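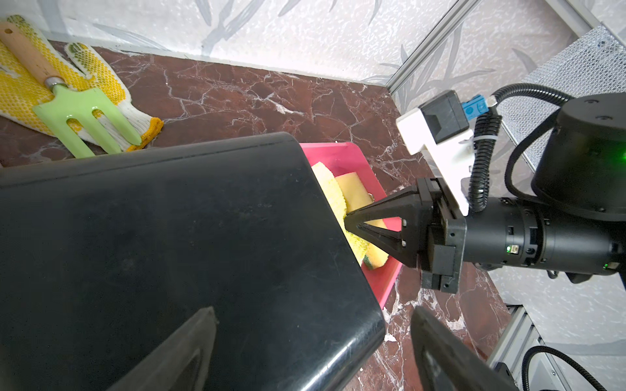
Skoltell Shared Workshop - Robotics Bench Group

Build for the chores you have

Most of the home robot projects I read about start with the arm. Somebody picks a kit, prints the parts, wires the motors, gets it waving, and then looks around the house for something it could do. I did it that way myself the first time. The arm was well made and it spent most of a year folded up on a shelf.

My argument is that the order should be reversed. Pick the chore first, put the real objects on the table, and let the objects decide what gets built. People at the workshop have heard me say this often enough that I was asked to write it down.

Take sponges. When we started the Drinell build, our test object was a wooden block, 300 of them in a box left over from some other class. Blocks are easy. They have flat sides, they don't give, and if the fingers close on one a little off center it still comes up. We tuned the grip on blocks for weeks and felt good about it. A sponge undoes all of that. It squashes, so the fingers go on closing after they touch, and the motor current climbs slowly where on a block it jumps. Our stop rule was written for the jump. The first sponge we tried got pinched nearly flat before the controller decided it was holding something.

None of this was hard to fix once we knew. We lowered the current limit, slowed the last part of the close, and changed the shape of the fingers. But we could have known it in the first week for the price of a pack of sponges.

Garden tools are the same kind of lesson. A hand fork has a round handle at one end and a wide head at the other, and the weight is not where you think it is. Pick it up in the wrong spot and it rotates in the grip. A work glove is worse. It has no shape of its own, and it will be lying a different way each time you come back to it. If you want a robot that tidies up after somebody who keeps plants, you are going to meet both of these, and no number of wooden blocks will prepare you.

There is a reasonable objection, and I'll give it its due. A test with simple objects can be repeated. If you change the gains on Monday's code and the block test goes from 13 misses to two, you have learned something. If you change the gains and the glove test gets better, maybe the glove was just lying nicely. I accept that. We still keep the blocks, and when a joint starts acting up they are the first thing I reach for. I only object to treating them as the goal. 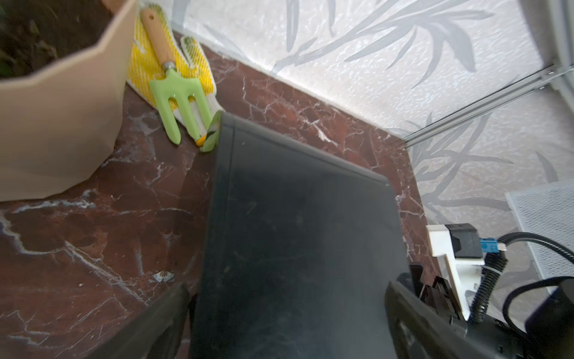
The table matters too, and the wall behind it. A lot of builders work over a plain white board under a good lamp, and I understand why. Cameras like it. But nobody I know lives on a white board. Counters are shiny, stone has veins in it, wallpaper has leaves on it. A dark bin on a dark surface is hard to find the edge of, and a polished top gives you reflections that move when the arm moves. If your vision code only works over white, you have built half of the thing and postponed the other half.

We lost a month on the Zakeck software to exactly this. It found objects by color difference from the background, which worked fine on the bench. The first time the arm was set up over a patterned surface it reported objects everywhere, and the arm reached very confidently for a patch of nothing. The person who wrote that part of the code (me) had never run it over anything with a pattern. I ended up throwing out 828 lines and starting over.

The other thing I would tell anyone starting out is to spend less on the arm and more time on how it is held down. Ours bolts to a frame of aluminum extrusion. Before that it was clamped to the edge of a table, and every fast move shifted it slightly. You don't notice at first. You notice when positions that were good in the morning are off by the afternoon, and you spend the evening looking for a bug in software that has no bug in it. Extrusion is dull to shop for and dull to cut. Buy it anyway, and put the camera brackets on something that can't flex.

Cables deserve the same attention. A cable that is too short pulls the wrist over at the end of its reach, and one that is too long will find something to catch on. We use corrugated sleeve where a bundle has to bend a lot. It is stiff and a little ugly and I have not replaced a camera cable since we switched.

I should say what I don't believe, too. I don't think a home-built arm will save anyone time on housework for a good while yet. Clearing a small table by hand takes less than a minute. Our best run last March took 77 seconds to move one sponge from a tray to a bin, and that was with me standing next to the switch. Anyone who tells you their garage project has taken over the dishes is leaving something out.

What it does give you is a very clear idea of how much goes into an ordinary job. You stop thinking of putting things away as one action. It is finding, deciding, reaching, closing, checking, lifting and letting go, and any of those can be the part that fails. I find that worth the money, and I think it is a better reason to build one than the promise of free labor.

The Jakubowski arm, our next one, is being planned from a list of objects, with the finger width to be settled last. The list so far is all things from under somebody's sink. Larger fingers will probably be needed for the dish brush, and I have no idea yet what to do about wet rags.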